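Skutar units in the wash room, anybody else living with these?
Laundry and Housekeeping > Shop Talk

foldqueen_deb
Monday, 6:40 am
Ok so I run the morning shift at a wash and fold, mostly sports clubs and a couple of daycares, and back in October the owner put in two Skutar robots to load and unload. Two arms, a gripper on each, cameras all over. Before that it was me and three others on machines. Now it's me and one other on machines and two people moved to the counter and folding. Same pay, which I'll give him credit for.

What I want to know is how it went for other people after the first few months. My back feels better, I'm not going to lie about that! But the job is weird now. I used to know every bag by the smell of it (sorry) and now I mostly look at a tablet and go over when it beeps. It beeps a lot. Drawstrings, mostly.

rinse_repeat77
We have the Foloren ones, not Skutar, but same idea. Honeymoon lasted until the first busy weekend. They are slow. I can empty a front loader in the time it takes ours to decide which sock it likes. The boss says it doesn't matter because it runs through lunch and I guess he's right, but then you come back from lunch and there's a pile waiting to be folded and guess who is behind now.

What are you doing about pockets? That was our big one. Pens.

foldqueen_deb
Pockets are still all us. We check at intake, before anything goes near the machines. So really the intake table is where the work went. Nobody put that in the schedule so we're doing it with the same two people and I've brought it up 4 times now.

P_Olivares
Pascual Olivares here, I do the floor training at Bravo, we're a bigger plant than what you've got. I'd push back a little on slow. We timed ours over a full month and the total came out ahead of the old way, even with the stops. The trouble was everybody standing there watching it. Once people quit hovering and went to do something else it was fine.

The intake thing is real though and you should keep asking. We ended up adding a person there. That's an extra job, and I never see that one mentioned when folks complain about robots.

soapy_in_ohio
"Once people quit hovering." Come on. People hover because when it drops something behind the machine they're the ones who get asked about it. And you added one at intake, how many came off the machines?

P_Olivares
Fair question. Two retired and weren't replaced. One went to the drivers. So yes, we're down overall and I won't pretend otherwise. All I'm saying is nobody who wanted to stay got walked out.

soapy_in_ohio
Down is down. Appreciate you answering it straight though.

rinse_repeat77
Deb do you use baskets or the rolling carts with yours? Ours hates the carts. Took us ages to find a height it was happy with.

foldqueen_deb
Baskets, on the floor right in front of the door. We tried carts and it kept bumping the lip. Now the rule is door all the way open, basket square to the machine, and don't overfill it or stuff slides off the top. I got this from the head camera on the tablet, team stuff going through:
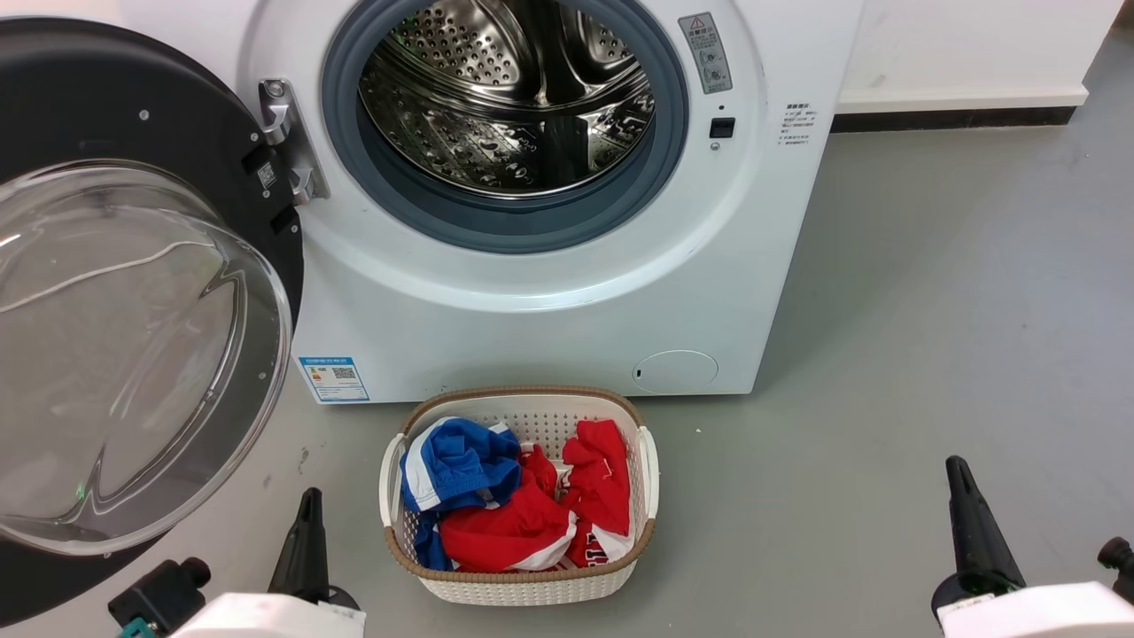
Reds and a blue in the basket, door open, grippers down at the bottom.

rinse_repeat77
Oh you're right down on the floor with it. We're up on a 12 inch stand, maybe that's our whole problem. Going to try it your way tomorrow.

And please tell me you don't wash that blue in with the reds lol

foldqueen_deb
Ha, they've been through so many times there's no dye left to run. But see, that's a thing I'd still rather decide myself! The tablet has a sort setting and I turned it off the first week. It wanted to split one club's order into three loads.

mangle_mike
Anybody priced the Cluravura grippers? Our guy was quoted 1,299 for a pair of the softer ones, supposed to be better on thin stuff. Seems like a lot when a person with hands is standing right there.

P_Olivares
We tried a pair. Better on linens, no difference on clothes. I'd save the money and get better baskets - the cheap ones flex when it grabs the side.

foldqueen_deb
Thanks all. I've got a sit-down with the owner at 10 and I'm going to ask for a third person at intake, and I'm bringing the Bravo example if that's ok Pascual? Will post what he says. Gotta go, it's beeping.

P_Olivares
Go ahead and use it. Ask him for the stop log too, it shows how often you get called over. That's what got ours approved.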